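# How a robot learns by copying (and why the tablecloth matters)

Quick one this time, because the July pages are due at 5 and I still have to find my notes.

OK. Robots. Lots of you wrote in asking how a robot "knows" what to do. Short version: mostly somebody shows it. Over and over. And over.

## The copycat method

Grown-ups call it *imitation learning*. Imitation just means copying. You did it when you learned to tie your shoes. Somebody's hands went slow, yours went slower, big knot, try again.

A robot does it like this:

1. A person steers the robot arm through a job. Say, picking up a sock.
2. The robot records everything. What its camera saw, where its fingers were, how wide open they were.
3. Do it again. Different sock, different spot.
4. Feed all of it into a computer program that hunts for patterns.
5. Let the robot try with no one steering. Stand back a bit!

The pattern part is the clever part. The program looks at a picture and makes a guess: *when it looked like this, the person moved left a little.* Then another picture, another guess. Many guesses every second. Put all the tiny guesses together and you get a whole move.

One go at a job is called a **demonstration**, or demo if you're in a hurry (me). The team I visited, at the Mernthorpe lab, has 3000 of them so far. Nicanor Gallardo steered a whole lot of those himself. His advice: snacks, and don't rush the last inch.

## So what's the problem

Copying can go wrong in a sneaky way.

Imagine you learn to catch a ball, but only ever in your own kitchen. Same floor, same yellow wall behind the ball. Then somebody throws you one at the beach. You'd be fine. You're a person, you know the ball is the important bit.

A robot doesn't know that unless the demos teach it. Maybe it learned "ball." Maybe it learned "round thing in front of yellow wall." From the outside those two look exactly the same, right up until you change the wall.

The Mernthorpe team had this happen. First robot program, they named it Trosen. All its demos were done on a plain white table. On the white table, Trosen picked up the sock nearly every time. Lovely. Then they put down a cloth with flowers on it and Trosen went for a flower. Closed its fingers on nothing, lifted up the nothing, and carried it carefully to the basket.

I laughed. Nicanor did not laugh, he'd been there since 7 in the morning.

## Busy backgrounds

So they tried somthing different. Second program, called Cantero. Same jobs, same arm, but now the stuff underneath keeps changing. Plain, stripes, spots, wood, and the really loud ones with patterns all over. Loud ones are hardest, becuase there are edges and shapes everywhere and a robot's camera picks up every one of them.

The camera sits down by the gripper, so it looks along the fingers at whatever they're about to touch. Up close, a pattern fills nearly the whole view. 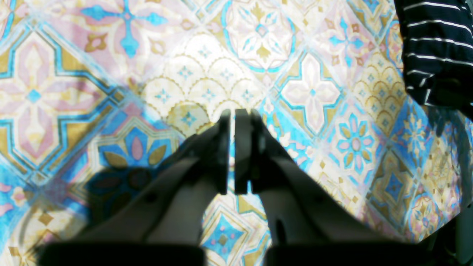
*The gripper's own view: two fingertips with a narrow gap between them, over a tile print. Can you find the fish-scale shapes?*

Look at the bluish shadow too, over on the lower left. Shadows are a pain. Slide a shadow over a turquoise tile and it turns navy, so the numbers the computer gets are different. Same tile! You'd never be fooled. A program has to see plenty of shadows before it stops caring.

And there's no sock in that gap, just a sliver of pattern. A good program has to be able to tell that as well. Nothing here, don't bother lifting.

## Did it work?

They ran a test. Both programs, cloths they had never seen before, 60 tries each. Fair test, so everything else stayed the same: same sock, same starting spot, same lamp.

- Trosen (learned on plain white): got the sock 5 times
- Cantero (learned on everything): way more, it missed only a handful

I lost the exact number for Cantero, sorry. It's in my other notebook.

Custódio Neves looks after the cloth collection. There are 174 of them, folded in a cupboard, and he has a favorite and wouldn't tell me which. I asked him if the answer is just "more demos." Sort of, he said. More of the *same* demos doesn't help much. If you do a thousand on a white table you get a robot that's amazing at white tables. You need different ones.

Scientists have a word for this, of course they do. **Generalizing**. It means using what you learned in a new place. When you can add up apples and then also add up buses, that's you generalizing.

## Still not solved

Cantero still has trouble with:

- a sock that matches the cloth
- shiny plastic covers (bright spots move when the arm moves)
- cloth that bunches up and gets grabbed along with the sock

The bunching one is next on the list. They have a third program planned, Staltberg, that's meant to notice when it's holding more than it should. No demos yet.

## Try it at home

You need: one friend, a blindfold, a sock, two or three towels or blankets. The more patterns the better.

Your friend is the robot. Blindfold ON. You put the sock down somewhere on a towel. You can only say left, right, forward, back, down and grab. Small moves only. Count how many words it takes.

Then swap round. Blindfold off this time, but the robot has to look through a cardboard tube with one eye shut. Put the sock on the busiest blanket you've got. Use a sock that nearly matches.

Was it harder to find? Which blanket was worst? Write down your counts and send them in, best tables get printed next time.

Words to know:

**Gripper** – a robot's hand. Often just two fingers.
**Demonstration** – one go at a job, done by a person, for the robot to copy.
**Generalizing** – using what you learned somewhere new.
**Fair test** – change one thing, keep the rest the same.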